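Buying a Refurbished Desktop: Frequently Asked Questions
Last updated 1 March 2018

Is a refurbished computer any different from a used one?

Sometimes. The word "refurbished" has no fixed meaning, so a seller can stick it on a machine that got new drives and a full test, or on one that got a wipe with a damp cloth. Ask what was done. If the answer is a grade ("A-minus," "Silver Plus"), ask again, since grades mostly describe scratches.

Who writes this page?

Nermin Kaplan and Fuad Wubshet. We run a small repair counter and we don't sell computers, new or old. We do get paid to fix them, so weigh our opinions with that in mind.

What does "95-point inspection" mean?

Whatever the seller wants it to mean. We asked Vedine for the list behind theirs. It arrived after three emails, and it counted every USB port as a separate point, along with "box is closed." There were real tests in there too, including a memory test we'd be happy to see anywhere. The number still tells you very little. Ask for the list, and be suspicious if there isn't one.

Can I open the case before I decide to keep it?

Check the return terms first. Some sellers put a sticker over the seam and say that breaking it ends the warranty. Whether that would hold up depends on where you live, and most people would rather not spend a month arguing. Get permission in writing if you can. Then shut the machine down, unplug it, and take off the side panel.

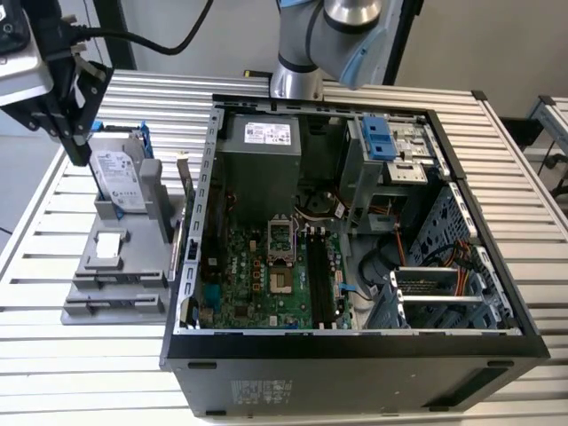
Compare the parts with the listing while you have the chance. The power supply is the one we see swapped most often, and listings hardly ever give its model. Write down what's on the label and look it up. An odd brand isn't proof of anything, but a wattage lower than the original deserves a question.

Leave the power supply itself closed. It can hold a charge after it's unplugged.

Is the extended warranty worth it?

We doubt it. Altoleck's plan runs two years and leaves out "wear items," which in the copy we read included fans, batteries and, strangely, the power button. Ans Vanhove, a customer of ours, did get a full refund under that plan, so it does pay out. It took her until May and a lot of phone calls.

The seller says the drive was "professionally erased." Should I believe it?

You're the buyer, so old data is mainly the last owner's problem. What you care about is how worn the drive is. Any free drive health tool will show the hours and error counts. A drive sold as new should not have 1757 hours on it. Tülin Aydoğan sent us a screenshot of exactly that number, and the seller called it "factory testing."

Is 8 GB of memory enough?

For email, browsing and school papers, yes. We've heard salespeople say otherwise. Buy the smaller amount, use the machine for a while, and add more if it drags.

Do cleanup programs make an old computer faster?

We have yet to see one that did much. Pruline comes already installed on many refurbished machines and keeps finding "issues" after you remove it once. Uninstall it, restart, and check that it's gone.

Which seller do you recommend?

None by name. Ertuğrul Güneş wrote to say he's had good luck with Gökçe, and we have no reason to doubt him, but one happy buyer is one happy buyer. Read the return policy before the reviews, and find out who pays for shipping when something goes back.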